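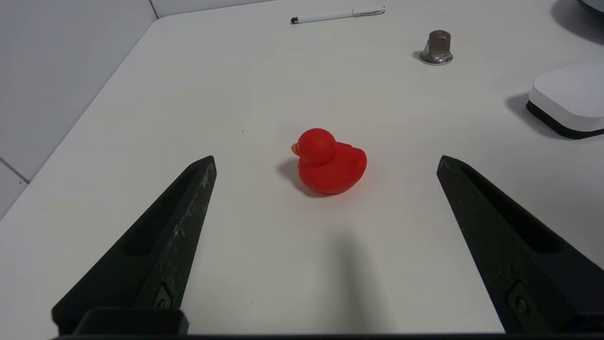

What should a first-time buyer budget for besides the arm?

Plan for the arm, the gripper, the table, the cameras, the computer that runs it all, and spare parts. Buyers who come to us with a price for the arm alone usually find that the other lines add up to nearly as much. Ask the seller for a written quote with each item on its own line, including shipping and any software license that renews.

Who is this page for?

Small labs, college departments and workshops planning a single tabletop arm for light handling work. If you need a fenced industrial cell or a mobile base, please write to us before using any of the advice here.

What does Fletotar charge for a planning review?

A review is $4,000 and covers one bench. You get a parts list, a floor sketch, a power and network checklist, and 2 calls with our planning staff. Travel is billed separately. We do not take a commission from sellers.

Do you sell arms or grippers?

No. We plan and we check quotes. Rodulau and Jalel both sell parts to our clients, and you are free to buy elsewhere.

How do I know what size gripper to ask for?

Make a list of the things you want to pick up and measure the widest side of each one. Then measure how wide the fingers open at the tips, because the number on the sales sheet is sometimes taken at the base. Leave a little room on both sides of the widest object. Soft or crumbly items need more thought than hard ones. Food that breaks apart can be held by a plain pair of fingers if the closing force can be set low enough, and this should be confirmed with the seller before you order.

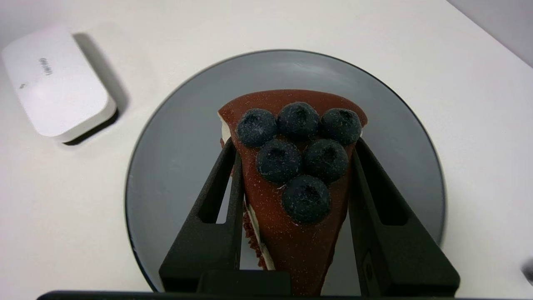 Ask also whether the force can be changed in software or only by swapping a part. A software setting costs nothing to adjust later. A swapped part means another order and another wait.

Do I need special fingers for food?

For handling trials where the food is thrown away, standard fingers are fine if you clean them between runs. For anything a person will eat, you need fingers and covers approved for food contact, and that is a separate budget line. Put it in from the start — adding it later usually means a new gripper, too.

How many spare fingers should we order?

We suggest 4 pairs for the first year. Fingers get scuffed, and the small screws that hold them get lost. Order spare screws in the same shipment.

What kind of table do we need?

Buy a table that does not move when you lean on it. A plain white top works well with most cameras, as small objects show up clearly on it. Avoid glass and high-gloss finishes. The arm has to reach the back edge and the front edge without stretching to its limit, so get the reach figure before you pick the depth of the table.

Do we have to buy test objects?

Kits are sold for this, but most clients do not need one. Everyday things cover a lot of ground. Choose a mix of round, flat, soft, hard, light and very small.

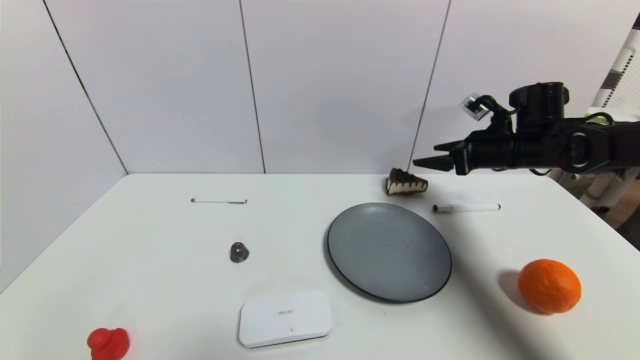 Set aside $80 a month for replacing them. Fruit and baked goods go bad quickly, and small items roll off and disappear. Anoma Weerakoon in our planning office keeps a shopping list that we send out with each review.

How many cameras should we plan for?

One at the wrist and one looking over the whole table is a sensible start. The wrist view is good for the last part of a grasp, when the fingers are close to the object. The wider view shows where everything else is. Budget for both, plus mounts and longer cables than you think you need. Cables along the arm wear out and should be on your spares list.

Can we lease instead of buying?

Roussel leases complete benches for terms of one year or longer. Leasing makes sense if your funding is short-term or you are not sure what work you will be doing next year. Over a longer period, buying is cheaper in most of the cases we have looked at. Read the damage clause with care, and ask who pays for worn fingers and cables.

What should we ask to see in a demo?

Ask for your own task, with your own objects, on a table laid out the way yours will be. A seller who only stacks blocks has not told you much. Watch the pick, the lift and the placing as separate steps. Leave other objects on the table during the demo, so you can see how the arm moves when the space is shared. 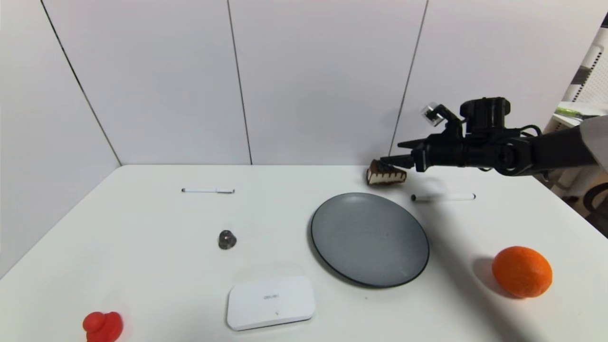 Photo: Catrin Parri / Fletotar

Then ask for the same task again with the object turned to a different angle. Write down how many tries were made and how many worked. Bring those notes to your first call with us.

When should we place the order?

Work back from the date you need the bench running. Orders placed in December tend to sit until the new year, and many departments lose their unspent budget in the meantime. If your money has to be spent by year's end, get the quote approved early in the fall.

Who do I contact?

Quotes and reviews: Imad Daher
Leasing questions: Carla Masri
Invoices: Ayman Chamoun

Page last updated 2026-02-06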